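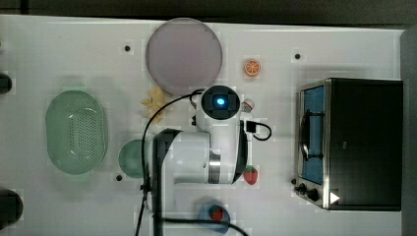
The pink-purple plate, the orange slice and the green colander on the play kitchen table.

Play kitchen helpers wanted for our toy lending room at Wandness (paid, part-time)

Hi, I'm Rasa Sepp and I look after the pretend food. I also look after the pretend plates, the pretend pots and a frankly silly number of cups, and I need two more people to help me do it before the summer rush starts in May!

We lend play kitchen sets to preschools, libraries and family day cares. A set goes out in a tub, gets played with hard for a few weeks, and comes back with half a doll's sock in it and the fruit all over the place. Somebody has to lay everything out on the big white table, see what's there, wash it, and pack it up again so the next group of kids gets a proper kitchen. That somebody could be you.

At the last stock check we had 2,996 pieces on the shelves, and I'd like to know where they all are this time next year.

What you'd be doing

Mostly table work. You tip out a tub, spread the pieces so you can see them, and check them against the card that lives in the lid. Dishes and cookware get washed in the back sink, toy food gets wiped by hand. Anything cracked or chewed goes in the gray bin for Dong-geon Yang, who does our repairs and is much more patient with glue than I am.

You'd also put together new sets from the loose shelves. This is my favorite part (I'd do it all day if I could). You pick a few things that make sense together, a few that don't, and try them out on the table until it looks like something a four-year-old would want to get into.

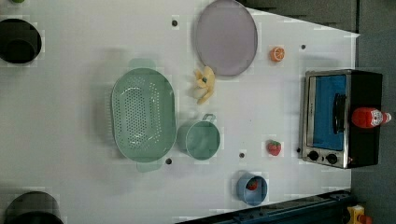 Strawberries, a peeled banana and the toaster oven with the ketchup on top, all part of the kitchen mix.

The bigger sets get one larger item each, like a toaster oven, and those take longer to clean because of the knobs and the door. We're working through 40 of the big sets between now and the end of the season. Please don't let that scare you, we don't do them all in one week.

Hours and pay

Twelve hours a week, mornings, usually 9 to 1. Pay is by the hour and goes in every two weeks. You'll get a short paid training with me first, and I'll bring the coffee.

Who we're looking for

You don't need a degree or any experience with kids. It helps if you like sorting, can stand at a table for a good stretch, and can lift a full tub onto a waist-high shelf. We'd love to hear from people coming back to work after a break, and from retired folks too. You do need to be 18 or over, and we run a background check once you accept, as we sometimes drop off at preschools.

How to apply

Write me a short note (200 words is plenty, a resume is optional) telling me which mornings you're free and what you'd put in a play kitchen set if it were up to you. Mark it "Kitchen table" and leave it at the Wandness front desk, or ask them for one of our paper forms. I read every one myself and I'll get back to you either way.

If you'd like to come see the room first, stop by any morning after 10 and ask for Rasa or Dong-geon.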